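10th November

Up early and did the wallpaper offcuts first, as they had been sitting in the hall since June. Kept the two longest pieces and put the rest out with the recycling. Guangming came at ten with the shelf brackets from Joly, which were the wrong depth, so he took them back again. He stayed for tea and we talked about floors. He still prefers plain boards. I like a marble pattern, even where it is only a pattern, and I said so.

After he left I wrote up my notes on small things left on floors. Red is the easiest colour to find. Anything grey or see-through I lose at once, and I have trodden on plenty.

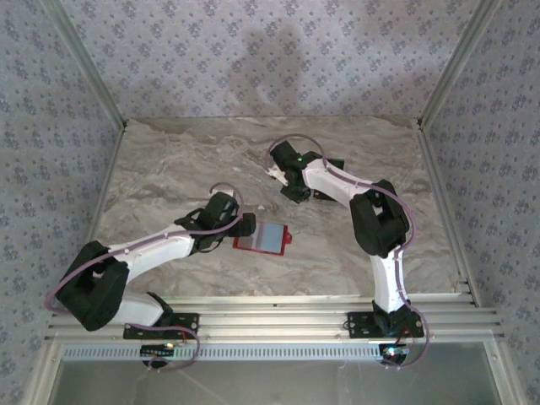 What is the best way to keep a patterned floor clean?

Sweep it first with a soft brush, then go over it with a well-wrung mop and plain warm water, working from the far wall towards the door.

Séverine rang after lunch about the paper for her back bedroom. She wants it on three walls and the fourth left painted. I told her to buy one roll more than she thinks and to check the batch number on each, which on mine was 3458. She had a quote from Baltix for 1000 with the hanging included and another for 900 without. I would take the first.

Short walk before dark. Very cold by the canal. Lino has had his fence down and the new posts are in.

Soup for supper, and the end of the bread. Must ring Eugénie tomorrow about the key, and find out when Joly is open for the brackets.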